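Projektbericht: Greifen und Ablegen von Haushaltsgegenständen in einer Küchenumgebung

Studienprojekt im Wahlpflichtmodul Mobile Manipulation, Hochschule Plestberg
Bearbeitung: Aleksi Sjöberg, Bimla Rastogi, Veikko Tikkanen
Betreuung: Raimo Riihimäki
Stand: 20.8.19

1 Aufgabenstellung

Ziel des Projekts war die Steuerung eines Roboterarms, der einzelne Gegenstände auf einer Küchenarbeitsplatte erkennt, greift und an einer vorgegebenen Stelle ablegt. Die Vorgängergruppe hatte die Ablage auf einem einfarbigen Labortisch gelöst. Für dieses Projekt waren gemusterte und spiegelnde Untergründe sowie wechselnde Anordnungen gefordert. Die Software Linia aus dem Vorjahr wurde übernommen, die Greifplanung neu geschrieben.

2 Aufbau und Datenaufnahme

Die Aufnahmen entstanden in einer Küche mit Marmorarbeitsplatte. Als Zielfläche diente ein rechteckiges Holzbrett mit umlaufender Saftrille. Die Gegenstände wurden nach Form und Oberfläche ausgewählt: Spielzeugobst, Kartons, Becher und durchsichtige Behälter. Toaster und andere Geräte an der Rückseite blieben stehen, damit die Segmentierung auch mit unruhigem Hintergrund geprüft werden konnte.

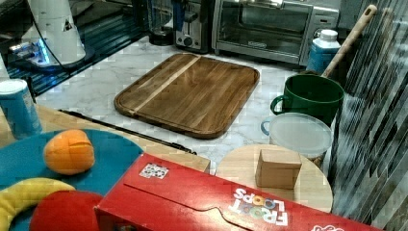 Insgesamt wurden 2.932 Einzelbilder gespeichert und mit dem Werkzeug Primetti annotiert. Davon gingen 991 in den Testdatensatz. Die Aufteilung erfolgte nach Anordnungen und nicht nach Einzelbildern, da aufeinanderfolgende Bilder derselben Anordnung fast identisch sind. Eine erste, zufällige Aufteilung hatte deutlich zu gute Ergebnisse geliefert und wurde verworfen.

3 Greifplanung

Die Greifplanung arbeitet in zwei Stufen. Zuerst wird aus der Segmentierungsmaske die Hauptachse des Objekts bestimmt, anschließend werden Greifkandidaten quer zu dieser Achse erzeugt und nach Abstand zu Nachbarobjekten bewertet. Bei annähernd runden Objekten ist die Hauptachse nicht eindeutig. In diesem Fall wird die Ausrichtung mit der kürzesten Anfahrt gewählt.

Transparente Kunststoffbehälter liefern lückenhafte Tiefendaten. Die fehlenden Werte werden aus dem Rand der Maske interpoliert – ein Behelf, der bei flachen Deckeln brauchbar ist, bei gewölbten nicht.

4 Ergebnisse

Kartons und Spielzeugobst wurden zuverlässig segmentiert. Große, flach liegende Verpackungen lassen sich zwar erkennen, überschreiten aber die Öffnungsweite des Greifers und werden von der Planung zurückgewiesen. Bei Bechern mit herausragendem Löffelstiel fasste die Segmentierung Stiel und Becher häufig zu einem Objekt zusammen. Der berechnete Greifpunkt lag dann zu hoch.

Die Ablage auf dem Brett wich im Mittel um etwa 3 mm von der Vorgabe ab. Größere Abweichungen traten nur auf, wenn ein Objekt auf der Saftrille abgesetzt wurde. Der Planer kennt die Rille bislang nicht und behandelt das Brett als Ebene.

5 Offene Punkte

Die Trennung von Löffel und Becher soll über zusätzliche Annotationen verbessert werden. Eino Laaksonen übernimmt dazu das Repository und die Kalibrierdaten. Für die Kollisionsprüfung ist der Umstieg auf die Bibliothek Najafi vorgesehen; die Schnittstelle ist angelegt, aber noch nicht getestet. Die Abschlussvorführung ist für Dezember geplant.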